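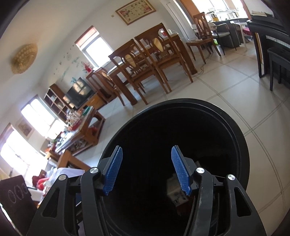
4. Surfaces, seats and the places where things land

4.1 The low table and the high table

When we first sat down with the diaries, we expected the dining table to be the messy one. It is the larger surface in nearly every home we visited, it stands on the way to the kitchen, and all of us who worked on this study have dining tables of our own that we would not gladly show to a visitor. The six households kept their diaries for six weeks, and in that time they sent us 200 entries, some of them a single line written at the sink and some of them (Waltraud Kuster's in particular) closer to letters. We read them all through twice before we began sorting them, and it was during the second reading that the coffee table began to push its way forward.

The coffee table, in these homes, is where things wait. A bottle is put down there by someone who means to take it to the kitchen, a toy is put down there so that it will not be stepped on, a package that has been opened but not emptied is put down there until the person it is meant for comes home. Every one of these is a sensible thing to do. Taken together they make a surface that is full by Sunday evening, and the diaries speak of it with a good deal more feeling than they speak of, say, laundry. "I cleared it before lunch and I would like that written down somewhere," Delia Figueroa wrote in one of her entries, and we are glad to have a place to do so.

Figure 1 gives a fair idea of how the two tables can differ in one and the same room. The coffee table carries bottles, packages and toys, closely mixed, while the wooden dining table farther in stands among its chairs and serves another life altogether. We would be careful about reading too much into any one moment, and a room at midday is not the same room at eight in the evening. Still, the pattern agrees with what the diarists told us at length, which was that the low table belongs to whoever is on the sofa and the high table belongs to the next meal.

That second point deserves a little more space. A meal is an appointment. It comes whether or not the table is ready, and somebody has to put plates down, so the dining table gets cleared by force several times a week even in homes where tidying is not much thought about. Nothing comparable happens to the coffee table. Arvid Kristiansen, whose household kept the shortest diary of all, put it in a way we have quoted to each other many times since: the big table gets tidied by hunger and the small one has to wait for guests. In our coding scheme (described in Section 3) we had no category for hunger, and we had to go back and make one.

4.2 Chairs

Chairs turned out to be harder to write about than tables. We had planned to treat them as seats, and the diaries treated them as almost anything else: a place for a coat, a step for reaching the top of a cupboard, a fence to keep a small child out of a corner. Dining chairs in particular do a lot of traveling. They are pulled toward the television when there are more people than sofa, they go to the window when somebody wants light for sewing, and they come back slowly, often one at a time, and not always to the side they left from.

In several interviews we asked people to tell us where each dining chair belonged, and the answers were much more exact than we had thought they would be. Ebbe Nygård could name the usual sitter of every chair in his home, including the one used only by his mother-in-law, and could tell us which of them had the loose joint. Even so, the chairs were seldom in those places when we arrived. In the room in Figure 1, two chairs stand side by side at the front of the table, another is at its left end, and the fourth is farther back toward the kitchen. An arrangement of this sort would have counted as "in place" for four of our households and as "not in place" for the others, which gave us some trouble when we came to compare them. We settled in the end on asking each household to be its own judge — a looser measure, certainly, but one that respects the fact that a chair is tidy or untidy only in somebody's eyes.

Upholstery came up often in this connection. A light seat is looked after in a way that a bare wooden one is not. Diarists with pale fabric on their dining chairs wrote about covering it, about sending children to wash their hands, about pushing the chairs well under the table when painting was going on. Signe Nyberg wrote that her chairs had been bought by her aunt in Kundcombe at a time when there were no children anywhere in the family, and that she had been apologizing to them ever since. We mention this partly for the pleasure of it, and partly to show that a good share of what goes on under the name of tidying is really protection, done ahead of time, for objects that are liked.

4.3 Containers on the floor

Open containers that stand on the floor — bins, tubs, baskets, deep round holders of one sort or another — have an odd position in our material. They were bought to make tidying easier and they do make it easier, in the sense that an object dropped into one is no longer on the table. Diary entries that report a quick clear-up before visitors nearly always mention such a container. But the deeper it is, the more it hides, and our diarists had mixed feelings about that.

A shallow basket can be read at a glance. With a deep, dark container one has to lean over it and look, and whatever has gone to the bottom may be only faintly visible even then. Waltraud Kuster described going through hers in May, with a flashlight, in search of a warranty card, and coming back up with a number of things the family had already replaced. She did not find the card. Her husband did, in the place where it was supposed to be, and the entry ends there without further comment.

The households seemed to us to use their floor containers in two quite different ways. In some homes the container is the end of the road, and what goes in is trash or as good as trash. In others it is a kind of slow shelf, where things are put that have no home yet but might be given one. Trouble comes when two people under one roof hold different views of the same container, and the interviews at Dulitow, where we were able to talk with couples together, gave us some lively examples. One pair had solved the matter by writing on a strip of tape on the outside. Another had bought a second container, and then disagreed about which was which.

We should add that where the container stands appears to matter at least as much as its depth. Diarists who kept one within reach of the sofa wrote of using it daily and hardly thinking about it. Those who kept it by the kitchen door wrote of carrying armfuls across the room, which is a different undertaking, and one that tends to be put off until there is an armful worth carrying.

4.4 What is left out of tidying

There are things in a living room that are never picked up and yet are not, in any ordinary sense, in order. Power cables are the clearest case. A cable that trails across the floor under the dining table, as one does in Figure 1, is seen by everybody for a week or two and then by hardly anyone, and it seldom appears in the diaries except when a person has caught a foot in it. When we raised the subject in the follow-up interviews, people were often surprised, looked down, and told us a long story about where the outlets were. We came to think of cables as belonging to the building more than to the household, at least in the minds of those who live with them.

At the other end are the things that were put up to be looked at. Wall stickers, framed pictures, a blind in a color somebody chose with care: these take no part in the weekly round, and for that reason we had nearly left them out of the interview guide. It was Arvid Kristiansen who asked us, with some firmness, why we had so many questions about his floor and none about his walls. The walls, he said, were where the effort had gone. After that we asked everyone, and the talk grew noticeably easier. A person who has been explaining a crowded coffee table for a quarter of an hour is glad to be asked about the flowers on the wall, who stuck them there, and whether they ever came off in the heat.

Halvorsen's earlier account of domestic order, on which we have leaned in Section 2, treats decoration as something that begins when tidying is finished. Our diarists would not recognize that sequence. Delia Figueroa hung a picture on an afternoon when, by her own report, there was no free spot on the coffee table to lay the hammer down, and she laid it on a dining chair, where it stayed until supper. The Stustska interviews contain a similar case with a shelf and a spirit level. We return to both in Section 5, where the question of who in the household gets to call a room finished is taken up together with the evening entries.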